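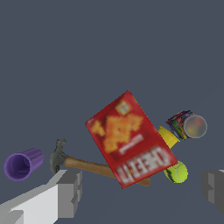
Why does my rainwater pump start on its own when no taps are open?
The pump starts when the pressure in the outlet pipe falls below the cut-in point. If every tap is shut, water is leaving the pipe some other way. The usual places are a leaking toilet valve, a weeping joint, or a non-return valve that lets water run back into the tank.

Ticket 855
Product: Flurkalach garden and house pump, with Bamitz pressure switch
Site: private house, Skarnden
Opened: September 2020
Status: closed, fixed by customer

Customer's report

The pump is in the side passage and draws from an underground rainwater tank. It feeds two toilets, the washing machine and an outside tap. It was fitted in July by the previous installer and worked well at first. For the last couple of weeks it has been coming on by itself, day and night. It runs for a few seconds and stops. The bedroom is on the other side of the wall, so we hear it every time. I timed it last night and it was every 29 minutes, very regular. The tank holds 800 litres and was nearly full at the time. There is no error light on the switch.

Support reply

Thank you for timing it, that helps. A regular gap with all taps shut nearly always means a small, steady loss of pressure. The pump and switch are probably doing what they should. Please try the following in this order and tell us what happens.

Let the pump run up to pressure and stop.
Close the stop valve on the house side of the pump.
Leave it closed for at least an hour and listen.
Write down the gauge reading at the start and at the end.

If the pump stays quiet, the loss is in the house. If it still starts, the loss is at the pump, the valve or the suction pipe.

Please don't adjust the cut-in screw on the Bamitz switch. Turning it down will make the gap longer but the leak will still be there.

Customer

Did the test. Stop valve closed, and the pump still came on. The gap was about the same as before. The gauge had dropped before it started, slowly at first and then quicker towards the end. I then shut off both toilets at their own valves to be sure and it made no difference.

Support reply

In that case the house pipework can be left alone. Please look at the union nut between the pump outlet and the switch, and wipe it with dry kitchen paper. If the paper stays dry after ten minutes or so, the non-return valve is next.

On your model the non-return valve is in the suction pipe, just before the pump inlet. To get at it:

Switch off at the wall and pull the plug.
Open the outside tap to let the pressure off, and leave it open.
Put a tray under the inlet, as the pipe will empty.
Undo the two plastic nuts by hand. Use a strap wrench if they are stiff. Metal grips will crack them.
Lift out the valve and note which way the arrow points.

Check the rubber face for grit and the seat for scratches. Rinse it in clean water. The flap should close by its own spring.
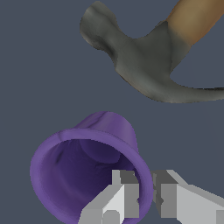
Claw hammer and purple cup, close up.

Customer

Union nut was dry. Took the valve out this morning. There was a piece of leaf stalk across the seat and a lot of fine black silt behind the flap. I rinsed it and the flap closes now, but there is a groove in the rubber where the stalk was. Put it back and ran it. The gap is longer but it has not gone away. Can I turn the rubber over?

Support reply

The rubber is moulded on one side only, so it won't seal if it is turned over. We have put 2 washer kits in the post to you at no charge, one to fit and one to keep. Please smear a little silicone grease on the O-rings. Don't use petroleum jelly on them.

The leaf stalk should not have reached the pump. Check the floating filter in the tank. It should hang a hand's width below the surface, and the mesh should have no holes. If the filter is resting on the bottom it will pull in silt and the new rubber will be marked in the same way.

Customer

Kits came today. The filter was on the bottom, the float had slipped along the hose. I moved it back up and put on a new clip. Fitted the new rubber, primed the pump through the top plug and ran it up. It has been off all evening and all night with no starts, and the gauge is where I left it.

One more thing: the gauge needle shakes when the pump is running. Was it always like that?

Support reply

A small shake while running is normal on this pump. If it gets worse, there may be air in the suction pipe, so check the inlet nuts first.

Closing this ticket. Reply within 30 days to open it again.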